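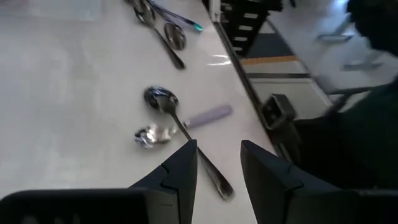 Skolotlow, atelier du rez-de-chaussée, août

Cahier couverts, suite. Reprise du tri des cuillères et des ustensiles à manche plastique, à 9 h 30. Plateau blanc, pièces posées en vrac, bacs au fond. Objet de la séance : fixer une fois pour toutes l'ordre de tri, le sens de rangement et la notation des pièces, pour que la fiche Donati puisse être remplie par n'importe qui sans relire les pages précédentes.

Point de départ : le lot 104, mélangé. Cuillères en inox, manches lavande, une boule de papier aluminium froissé. L'aluminium compte comme déchet et ne passe pas dans le décompte du lot, mais il reste sur le plateau jusqu'au tri. La dernière fois il avait été retiré avant et la colonne « rebut » était restée vide, ce qui fausse la comparaison avec le lot 224.

Remarque sur les croisements. Une cuillère posée en travers d'un manche plastique cache la partie métallique de la pièce du dessous. Vu de haut, on lit alors un manche seul et on classe au hasard. Règle adoptée : toute pièce dont on ne voit pas la partie utile est notée « NI » (non identifiée) et reste NI tant qu'elle n'est pas dégagée. Ne pas deviner d'après la couleur du manche. Les manches lavande de la série Zorkside existent en plusieurs fonctions, la couleur ne dit rien du type.

Reflets. L'inox poli sur fond blanc brillant donne des taches très claires et des zones presque noires dans le creux du cuilleron. On a pris deux fois une zone noire pour une tache sur le lot 224. Pour le contrôle d'aspect, incliner la pièce et regarder si la marque se déplace : si elle se déplace, reflet ; si elle tient, noter « T » et mettre de côté. Essai avec le store baissé : moins de points blancs, mais les bords deviennent difficiles à lire. Store relevé ensuite.

Une des cuillères montre un anneau plus sombre près du bord du cuilleron. Pas tranché entre reflet et trace. À reprendre en main au prochain passage.

Ordre de tri retenu après discussion :
1. déchets et papier ;
2. pièces isolées, qui ne touchent rien ;
3. pièces croisées, en commençant par celle du dessus ;
4. pièces NI, une fois dégagées.

L'ancien ordre (par taille) est abandonné. Il obligeait à tirer des pièces prises sous d'autres, avec rayures à la clé sur le plateau.

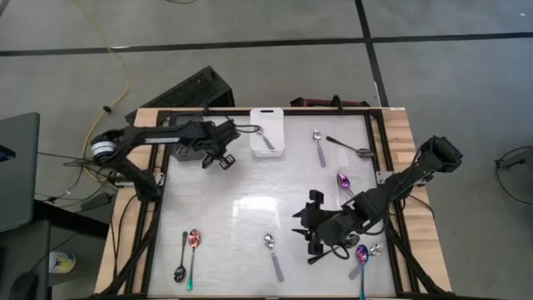
RANGEMENT ET BACS

Petit bac blanc contre le bord arrière, découpe de préhension sur la paroi du fond. On y met les cuillères argentées, et rien d'autre. Une cuillère y tient en diagonale, manche vers l'avant. Avec plusieurs pièces la diagonale se perd et les cuilleron se chevauchent (corriger : cuillerons). Sans importance pour le tri, gênant pour le recomptage.

Sens des pièces sur le plateau : libre. On avait envisagé de tout aligner, cuilleron vers le fond, avant de commencer. Abandonné, temps perdu et cela ne ressemble plus à un vrac.

La cuillère à cuilleron violet irisé pose une question de catégorie. Manche brillant comme les autres, teinte différente. Elle n'appartient ni aux argentées ni à la série à manches lavande. Provisoirement code V, ligne à part sur la fiche. Ne pas la mettre dans le bac blanc même s'il reste de la place. Si d'autres pièces irisées arrivent avec le prochain carton Trasance, ouvrir une vraie catégorie et prévoir un bac.

Ombres : une pièce se trouve en partie à l'ombre du matériel placé au-dessus. Le violet y vire au gris. Faire l'identification de couleur en pleine lumière seulement, sinon noter « couleur à confirmer ».

Bacs, état de la référence 472 : capacité annoncée sur notre étiquette, jusqu'à 2 kg. Largement suffisant pour des couverts. Le problème vient plutôt de la profondeur, les manches longs s'appuient sur le rebord et basculent au moindre choc. Pour les ustensiles longs, essayer un bac couché ou un simple plateau à rebord.

Nettoyage : chiffon microfibre sec entre deux lots. Le produit à vitres laisse un voile qui double les reflets, ne plus l'utiliser. 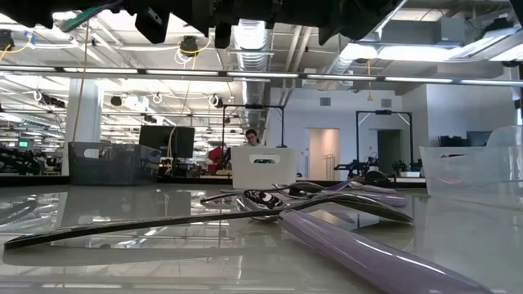

USTENSILES LONGS, MANCHES NOIRS ET VIOLETS

Cas plus difficile que les cuillères seules. Le tas mêle des cuillères, des manches violets de longueurs différentes et des pièces noires, dont une longue et plate qui se prolonge en lame sombre. À plat, vue rasante, on ne sépare pas bien ce qui est posé devant de ce qui est posé derrière. Vérifier de haut avant d'inscrire quoi que ce soit.

Les reflets dans le plateau ajoutent un faux contour sous chaque manche. Sur le violet, c'est faible. Pour les pièces noires, faire la lecture au ras puis de haut et ne garder que ce qui concorde.

Répartition proposée : bac gris foncé translucide pour le noir, bac blanc pour l'argenté, bac translucide clair pour le violet. Les découpes de préhension servent aussi à jeter un œil au contenu, mais un manche fin peut y passer. Orienter les manches parallèlement à la découpe.

À faire :
- reporter les codes NI, T et V dans la légende de la fiche Donati ;
- refaire le lot 224 avec le nouvel ordre ;
- trouver un support pour la longue pièce noire ;
- étiqueter les bacs sur le petit côté, l'étiquette actuelle disparaît dès qu'ils sont côte à côte.

Arrêt à 11 h 45. Lot 104 à reprendre aux pièces croisées.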